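A cup of tea with the Rurnholm robotics club

Feb 4, 2026

When I arrived at the library in Rurnholm, Ekow Annan was under a table looking for a plug socket, and he carried on chatting to me from down there as if we had known each other for years. He has run the after-school robotics club since it started, and he is the sort of person who offers you a biscuit before he has asked your name.

The club is getting ready for the Nirnis Cup, a contest for school teams in which a robot arm has to pick up a block and set it down on a mark. The first round is held entirely on the computer, and I admitted to him that I had been expecting more in the way of wires and screwdrivers.

"Everybody does!" he said, laughing. "The parents come in and say, where's the robot? And I say, well, it's in there, on the screen. But the children took to it straight away. They can drop the block 100 times in an afternoon and there's nothing to sweep up."

There are 7 members this year, split between two teams, Tatus and Verbeke. The names were chosen back in September after what Ekow calls "a very long and very serious meeting", and I gather feelings still run high about a third name that lost by one vote.

I asked him what the children find hardest, and he thought about it for quite a while, turning his mug round on the table.

"Patience, I suppose, the same as me. They want the arm to do the whole job on the first day. So we start with one plain block in a plain room, nothing else to bump into, and we stay with that for weeks."
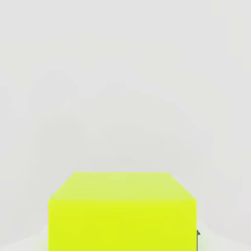
"And they do grumble about it, I won't pretend they don't," he went on. "But you learn such a lot from one block. How wide do the fingers need to open? Do you come straight down, or a bit from the side? One of our girls filled 3 pages of her notebook on that before she typed a thing, and I was so pleased I nearly framed them."

He never studied robots himself. He used to mend lifts, and he says he picked up the programming alongside the first group of children — usually a page ahead of them, now and then a page behind. It doesn't seem to worry him in the least, and the children clearly enjoy it when he has to ask them how something works.

If either team gets through, the next round uses a real arm in a real hall, and Ekow is already fretting about the minibus. He would also like a second computer that doesn't need a rest halfway through the session, should any reader have one going spare.

By then the members were coming in, dropping their bags and all talking at once, and he got up to put more biscuits out. "Stay if you like," he told me. "Tatus are trying their new grip today, and they've been whispering about it all week."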